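Workshop notebook, Casholm club shed
December, started a bit after 7 in the evening

Kettle on, heater on, door wedged shut with the broken corner flag. Main job tonight was the portable goals, and I got further than I expected to!

Goal A (the older one, the one the under-tens use) has had a wobble in the left upright all fall. I had blamed the ground, because the bottom pitch slopes like a barn roof, but I stood it on the flat concrete and it still rocked. Took the sleeve joint apart and found the bolt hole had worn into an oval. The bolt itself is fine. So the wobble is all in the tube, and a new bolt would have done nothing for it. I cut a short piece of the spare tube from the Essien goals we scrapped, slid it inside as a liner, and drilled through the lot. Went in tight. I had to tap it home with the rubber mallet and a block of wood, and I may have said a few words to it.

Rocks a tiny bit still, but only if you lean on the crossbar, and they're told not to do that.

Goal B only needed net clips. 26 of them gone or snapped on the one goal, which seems a lot for half a season. The cheap clips go brittle when it gets cold. I put on the last of the good ones along the crossbar and used cable ties down the posts. If anyone is taking that net off for washing, bring cutters, and please pick up the tails. The mower finds them in spring.

Balls next. Pumped up the whole training bag, then left them while I did the nets and went back with the gauge. Two were soft again. One is the valve (spit on it and it bubbles, very scientific), the other I think is a seam, so that one goes in the bin and the valve one gets a drop of oil and another chance. The gauge reads a little high next to the one from Drerholm that I borrowed at the last home game, which I really must give back. I'm going by theirs from now on. Anything you pumped with ours before tonight is probably under, so check before the weekend.

Line marker: stripped the nozzle, soaked it in warm water, poked it out with a bit of fence wire. The crud in there was like old toothpaste. The front wheel is also pulling to the right, and that explains the eighteen-yard box against Drerholm, which I got teased about all afternoon and will now blame on the axle. Packed it out with a washer. Ran it up and down the path with plain water and it goes straight enough. I'd still use the string.

Then the ball feeder, my pet project, as everyone is tired of hearing. It's the wheel-and-chute thing for the keepers, so whoever is coaching doesn't have to hit 200 crosses in a session and limp home. The two wheels spin up fine off the battery and it will throw a ball nicely at low speed. Anything above half power and the whole frame walks backward across the floor. I tried a sandbag on each leg and it still crept. With a second bag on the back legs it held, but who wants to lug all that out to the far pitch?

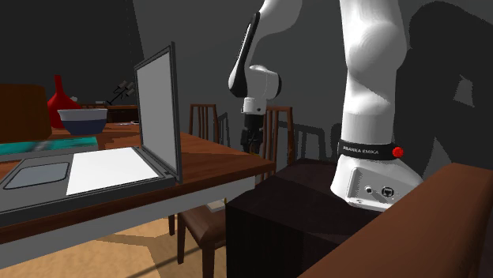 What the feeder needs is a proper foot under it, and I keep coming back to that now I know weight alone won't do it. My frame is four skinny legs with the motors up high, so of course it walks. Look at the white Franka Emika arm, how it gets wider at the bottom and sits on a good solid block of a pedestal. I'd like some of that, scaled down to something you can get in the back of a car. Also the sockets are set back into a panel in the base, and my battery plug sticks straight out at shin height, where I have kicked it 6 times by my own count. Moving the plug is a job for a rainy night: cut a hole in the side of the lower box, set the socket back behind it, bit of sealant. The wider foot I'm less sure of. Plywood is what I've got, but it'll swell if it's left out in the wet, and it will be left out in the wet.

Tried the feeder once more with the chute tipped down a notch. Better. Ball comes out with less wobble and the frame doesn't kick as much. Marked the spot on the bracket with red tape so leave that alone, please.

Didn't get to the dugout bench. The Ikalance order hasn't come either, so still no new mesh for behind the top goal, and we'll be fishing balls out of the brook for a while yet. The long pole with the net is behind the door.

Stock to get before next time:
net clips, the better kind, a big bag
bolts for the goal sleeves, plus spare wing nuts
ball valves and a tube of valve oil
line paint (about 2 tubs left, one of them mostly sludge)
sealant
tea bags

Packed up at half past ten. Mallet is on the wrong hook, I'll move it tomorrow.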